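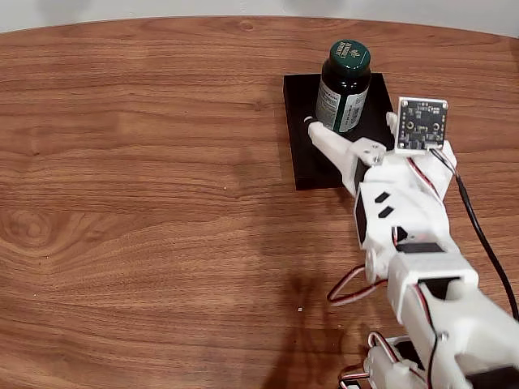 About Zovolex

Zovolex is a small company that makes a desktop robot arm kit and teaches people how to work with it. We started in a rented room above a bicycle shop, and we still build and test every kit ourselves.

Our kit is called Pritia. The white parts are 3D-printed, the joints are driven by servo motors, and a small camera board sits upright on the wrist, so the arm has its own view of what it reaches for. The wires stay outside the plastic. Some customers ask us to hide them, but we prefer that you can follow each wire with your eye and change a motor without breaking anything.

What we do with the arm

Most of our daily work is with ordinary objects. A supplement bottle with a screw cap, standing on a plain black mat, is a good task for a beginner. It is tall and it can fall over when the finger pushes it too high or too fast. We teach our customers to begin with such a bottle, to bring the finger to the lower part first, and only after this to try a full grip. The mat is also useful for the camera, as it has no pattern, while a table with strong wood grain has very much of it.

What you can order

Pritia Kit: all printed parts, motors, wires, the camera board with its holder, and screws. You need a screwdriver and one free afternoon.

Pritia Ready: the same arm, assembled and adjusted by us. The price is 1455 euros, with delivery inside the European Union.

Talpur Course: 2 days of lessons in our workshop, for schools and small firms. You bring the objects you want to handle and we practise with them.

Spare parts are sold one by one. We keep each part for sale for at least five years after we change the design.

Who uses our arms

Since our beginning we have sent out some 100 arms. The most go to technical schools, and the others to home users and to small packing firms. Our partner Jurnetti prints the plastic parts for us and checks the holes for the screws before the parts come to our workshop.

Guarantee and questions

If you are not satisfied, you can return an arm within 90 days, also when it is already assembled. Please write to us before you send it, and tell us which joint gives the trouble. We answer in English, Italian and Slovenian, normally on the next working day.

Page last changed: December 2018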